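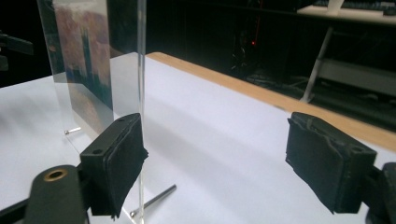
2. Do clear desk screens cut noise?

Elsa Wallin and Stellan Isaksson
Supervisor: Gudrun Westerberg

The Trelside reading room put up clear acrylic screens between desks and told students they would make the place quieter. We had our doubts. A seller's leaflet claimed "a calmer room from day one" but gave no test behind it, and when we wrote to ask for one we got the same leaflet back.

2.1 What we did

We took sound readings at 13 desks in April, first with the screens up and then with them taken down. That gave us 198 readings. Märta Forsberg lent us the meter. We also handed out a short survey and got 33 back, fewer than we wanted.

2.2 What we found

Average levels hardly moved. At desks near the door the screens seemed to help a little, but those are also the desks where the readings jump around most, so we don't put much weight on it. Two desks by the back wall came out louder with the screens up. Sound may bounce off a hard flat sheet, though we can't prove that from our numbers.

The survey is odder. Most people said the room felt quieter with screens. They knew what we were testing — our mistake — and several wrote that they liked not being looked at, which has nothing to do with noise.

2.3 Problems

The heating fan ran on some visits and we didn't always write it down. Njål Vik thinks this alone could hide a small effect, and he may be right. We would still want to see a proper test before anyone buys screens for the upper floor.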